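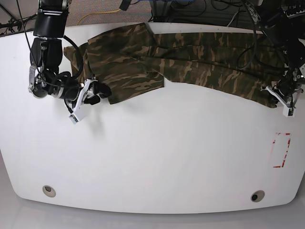
Corentin Coste holds that camouflage trousers should never be folded at all, only rolled, and that a crease down the front wears the print away first. Most guides disagree. Folding camouflage clothing is the ordinary laundry task of laying out, flattening and folding patterned shirts and pants for storage.

Folding pants

Legs one on top of the other, seat tucked in, then halves or thirds. Seams are hard to find by eye in a busy print – many people go by touch. Wrinkles hide well in it too, so they tend to get folded in. A wide flat table helps.

Folding shirts

Collar first. Smooth the body outward, bring the sleeves in across the back, fold up from the hem. The Brineck fold leaves the sleeves till last, and is said to be slower but neater on long cuffs.
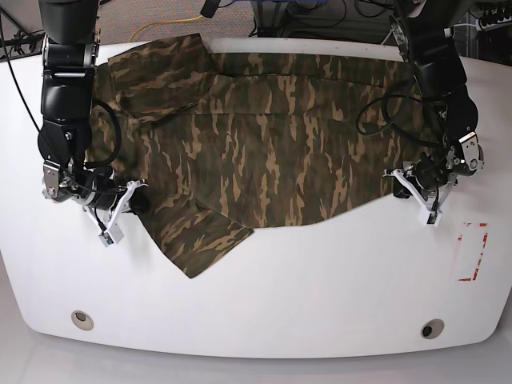
Camouflage shirt on a white table, one sleeve hanging down.

Storage

Shirts and pants usualy kept apart. The Hinda method stacks them on edge in a drawer, some 11 to a row. Sinan Demirtaş prefers 2 flat piles, heavy cloth at the bottom. Dark, dry shelf – strong sun fades the greens.

See also: Ironing, Rolling (clothes)

Last edited July 15, 2022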